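3.2 Outdoor play and the sharing of small toys

The second part of the study looked at what children in the two Jemville preschools did with toys during free play in June. We were interested in how a child comes to treat an object as "mine for now" and how long the others accept that claim. Earlier work on turn-taking has mostly used large equipment such as swings and tricycles, where only one child fits at a time. Small toys are different. They can be hidden, carried off, traded or combined with something else, and adults often miss the moment when they change hands.

Forty children took part, all between three and five years old. Staff kept their normal routines and were asked to step in only when they would have done so anyway. Each group had a basket of cheap, familiar items: balls, bubble wands, cups and short lengths of rope. Claims were coded as spoken ("I had it"), physical (holding, sitting on, turning away) or by placement, where a child put one toy in or on another and left it. Claims by placement were the least expected. A ball set inside a ring or a cup was usually left alone by the other children, even when the owner had walked to the far side of the yard (Figure 2).
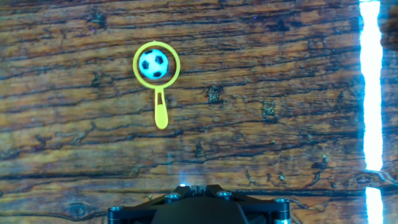 Bogdan Ene, commenting on a draft of this section, doubted that placement should count as a claim at all. In his view the other children may simply have read the toys as put away, and a tidy object is less inviting than one on the move. We cannot rule this out. However, in 13 cases a second child asked for permission before touching a placed toy, and this is hard to explain if the toy was only seen as stored.

Spoken claims were common but weak. They were often challenged within a minute, and the older children answered them with a rule ("you have to be using it"). Physical claims lasted longer but ended in more disputes. The Kustero group, which had a posted rule about waiting, showed fewer disputes overall - though its staff also stepped in more often, so the two effects can't be separated here. A toy with no other toy in or on it was coded as placed only if the child had said so aloud.

Figure 2. Bubble wand with a ball in the ring (first image) and a small ring-shaped toy with a handle (second image).

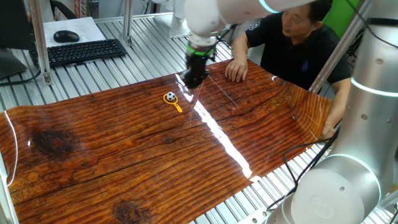
3.3 Adult responses to disputes

Staff responses fell into two types. In the first, the adult asked who had the toy first and returned it to that child. In the second, the adult offered a substitute and did not settle the question of ownership. The first type ended the dispute sooner, but the same pair of children was more likely to argue again that day.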